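Turoneck Opens Hand-Guided Training Program for Household Robot Tasks

Operators will teach robot arms by moving them directly or steering them from a second set of controls

DERKACH — Turoneck said Thursday that it has opened a demonstration program in which trained operators show robot arms how to carry out ordinary household tasks. The recorded demonstrations will be used to train Dasard, the company's control software for mobile arms in homes and small care residences.

The program covers two methods. In the first, called hand guiding, the operator holds the arm near the wrist and moves it through the task while the motors are set to give little resistance. In the second, the operator stands at a leader station, a lighter arm with the same joint layout, and the working arm follows each motion. Both methods record joint positions, gripper opening and video from a small camera mounted at the wrist.

Turoneck has used remote operation in its own workshop since it began work on Dasard. The new program moves most of that work into furnished rooms with full-size doors, cabinets and fixtures. It also adds hand guiding, which the company had previously used only for setup and calibration.

"A person can show in a few seconds what would take us a long time to write down," said Vira Chornovol, who leads the demonstration program at Turoneck. "How far to come in before you close the fingers, where on a handle to take hold, when to stop pulling. We want those choices on record, from people who have practiced them."

The first group of tasks deals with grasping and moving handles, including levers, knobs and curved pulls. Turoneck chose handles as the starting point after reviewing failed attempts from its earlier trials. Many of the failures came in the approach, when the fingers closed too early or met the handle at a poor angle. Smooth handles were the hardest group, and the company now covers its gripper fingers in a dark, high-friction wrap for this work.

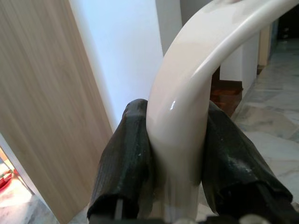 Gripper fingers closed on the stem of a glossy white curved handle, viewed from the wrist camera.

Each operator completes 10 practice sessions before any recordings are kept. Operators learn both methods, and the program assigns one or the other by task. Hand guiding is used where the path of the wrist matters most, such as following the arc of a door. Remote operation is used for longer tasks and for any task in which a person standing next to the arm would block the camera.

The company plans to collect 300 demonstrations for each handle task. Operators are asked to vary the starting position of the arm, the height of the grasp and the speed of the approach. They are also asked to keep recording when a grasp slips and to show the recovery. Those clips are labeled separately and used in a later stage of training.

"Early on we threw out anything that looked clumsy," Chornovol said. "That left us with software that did well until something went slightly wrong — and then it had no idea what to do. Now we keep the slip and the second try."

Recordings are reviewed by a second operator before they enter the training set. The reviewer checks that the video and joint data line up in time, marks the moment of contact and marks the moment of release. Clips with missing data are set aside.

The demonstration program runs on four arms supplied by Jimlow, which also builds the leader stations. Under the agreement between the two companies, Jimlow will maintain the equipment and provide replacement finger coverings as they wear. Turoneck will share its wear records with Jimlow for use in the design of later grippers. Financial terms were not disclosed.

A second group of tasks is scheduled to begin in October. It will cover drawers, light switches and placing objects on shelves. Turoneck said it will decide after that group whether to bring in operators from outside the company, including care workers who already know the tasks and would need training only on the controls.

The company is hiring for three operator positions in Derkach. No background in robotics is required. Applicants should be comfortable standing for long periods and repeating the same motion with care, and will be asked to complete a short trial at a leader station as part of the interview.

About Turoneck

Turoneck develops control software for mobile robot arms used indoors. Its main product, Dasard, is in testing and is not yet sold to the public. The company is based in Derkach.

Media requests may be directed to the Turoneck press office.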